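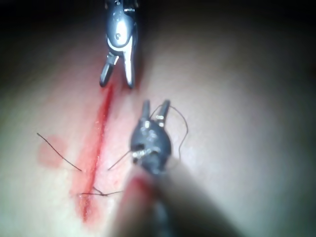 Practice suturing has quietly become my favorite subject, and our May workshop at Totirside was a real treat! We spent 2 long evenings on closing straight cuts, and I came home with pages of notes (I know, I know) that I've been happily sorting ever since. What I love most is the color. The training pad is so pale and smooth, and then you get that one thin red line with pink spreading out on both sides of it, widest toward the lower half. The open jaws over the top end of the cut throw a faint shadow on the pad, and I could look at that little shadow all day.

Malsha Munasinghe taught both evenings, and she is wonderful at slowing people down. Her advice for a long cut was to settle the spacing in your head before the first stitch goes in, then keep to it even when the middle starts to look crowded. Mine always drift wider toward the end, so I wrote that one on the cover of my notebook!

The full set of 77 goes up once I've finished the captions. Prints are on the wall at Virnalow through the end of the month, next to the coffee machine, and the knot-tying pictures from the Jerna group will get a page of their own.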